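Old Dell tower thread! I've been wanting to get into this thing for weeks and today I finally cleared the afternoon for it.

It came in the pile from Fuvesley, lot 128. Side panel off, tower down on its side, tea well out of reach. 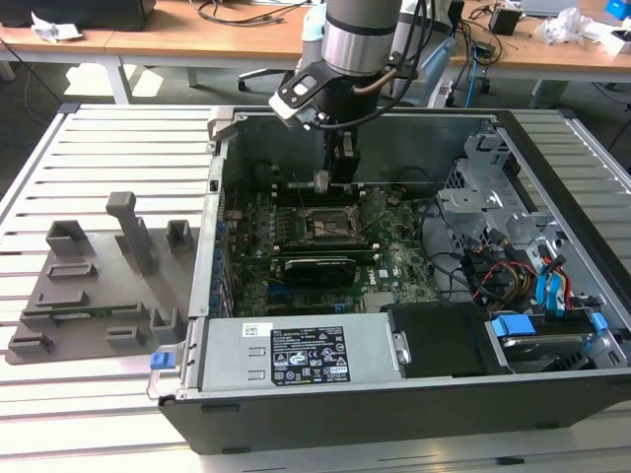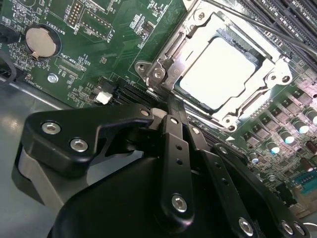

Dell tower, side panel off, and the green motherboard inside it. March 9, 2021

Look at all the stuff printed on that board!! BATTERY1 next to the coin cell, DEBUG by the gold pins, F_DISP, XDP_CPU. I could read these labels all day.

XDP_CPU is the one by the empty footprint under the battery. It's a debug port for the processor and I love that they left its spot there.

Also a big fan of the blue clips on the hard drive. Blue on a Dell usually means "grab me here" and once you know that, the whole case makes sense. The release latch is blue too.

Power cables are the usual spaghetti, red and yellow and black. I'm going to reroute them and I'm weirdly looking forward to it.

Traian Ilie asked what it's for. File server! The last one is called Atum, so this will be Onu. Budget is 400 and that has to cover the drives.

Still to do: fresh coin cell, fresh thermal paste, find my good screwdriver. Hoping to have it running in April.

If anyone has a spare drive caddy for one of these, message me please, I'll pay postage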